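Call for Participants: Neighbors Wanted for the Mardale Memory Project

We are looking for people who grew up in Mardale, moved to Mardale, or spent enough summers here to have an opinion about the old ferry landing. If you have a story to tell and an afternoon to tell it in, please read on, because we would very much like to meet you.
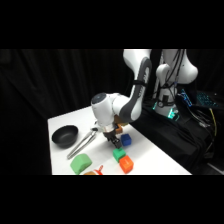
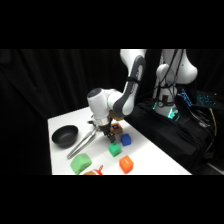 Duarte Abreu

When my aunt passed away two winters ago, I found a shoebox of letters in her kitchen, and I sat down on the floor and read them until it got dark. There were recipes in there, and complaints about the price of shoes, and a long quarrel with a cousin over a borrowed ladder. I grew up three streets away from her and I had never heard about any of it. That box is how this project started, first as a talk with Hélder Brandão over a very long lunch, and then as a plan, and now (to our great surprise and delight!) as something with a room and a small budget.

What we are doing

Between May and the end of the summer we want to record conversations with 38 people about everyday life in the town. We mean everyday life in the plainest sense: where you bought your bread, how you got to school, who cut your hair, what your street sounded like in the morning before the bypass was built. The recordings will be kept at the Gouveia Reading Room, where anyone can come in and listen, and Hélder is going to edit a selection into a printed book.

Who can take part

You need to be 30 or older and to have lived in Mardale for at least five years at some point in your life. It can be any five years. You don't have to live here now, and you certainly don't have to have been born here. Some of the best talks we had during our trial run were with people who arrived as grown-ups and noticed all the odd things the rest of us had stopped noticing.

We have plenty of offers already from the streets near the church, so we would be especially glad to hear from people who lived by the river, worked at the Plenatau cannery, or went to the lower school before it closed. If your family spoke a language other than English at home, please tell us. We can do the conversation in Portuguese or Spanish, and we will try our best with anything else if you give us a little notice.

What it involves

There are two visits. The first is short, usually half an hour over coffee, and it's only to get to know each other and go over the consent form. The second is the recording itself, and we set aside 69 minutes of tape for it, an odd number that comes from the old recorder Hélder likes to use and refuses to give up. Most people find that they have more to say than they expected, so we can arrange a third visit if you'd like one.

We can record in the back parlor of the Reading Room or in your own home, whichever you find more comfortable. Pets are fine. Clocks that strike the hour are fine too, although we may ask you to stop them for a while. You are welcome to bring along a friend or a grandchild, and if you have old photographs, school reports, or letters of your own, bring those too. I can scan them while you wait, and they'll go straight back home with you.

What you get

Each participant receives 28 dollars per visit, paid in cash on the day, and a bus fare if you need one. You'll also get your own copy of the recording, on a disc or a memory stick, and a copy of the book once it's printed. Before anything goes on the shelves you can listen to the whole thing and ask us to take out whatever you like. If you change your mind entirely, we'll erase it, and there will be no hard feelings.

We also need two listeners

Alongside the storytellers, we are hoping to find two people to help type up the recordings. This is paid work, around eight hours a week, and it can be done from home at whatever time of day suits you. You should be a patient typist with a good ear for local accents. We'll lend you a foot pedal and headphones, and we use a simple program called Clustport that takes about an evening to learn (I managed it, and I am hopeless with these things). Please send us a short note about yourself and one page of anything you've typed up before. A letter or a set of meeting notes would be perfectly all right.

How to get in touch

Leave your name and phone number at the front desk of the Gouveia Reading Room, or drop a note in the green mailbox by the side door. I'm there most mornings from 10 until noon and I'm always happy to talk, even if you aren't sure yet whether you want to be recorded. If stairs are a problem for you, ring the lower bell and one of us will come around to let you in through the garden.

Please let us know before the end of May if you can, so we can plan the visits. And if you know somebody who ought to do this but would never put their own name forward, give them a nudge for us, or walk them over here yourself.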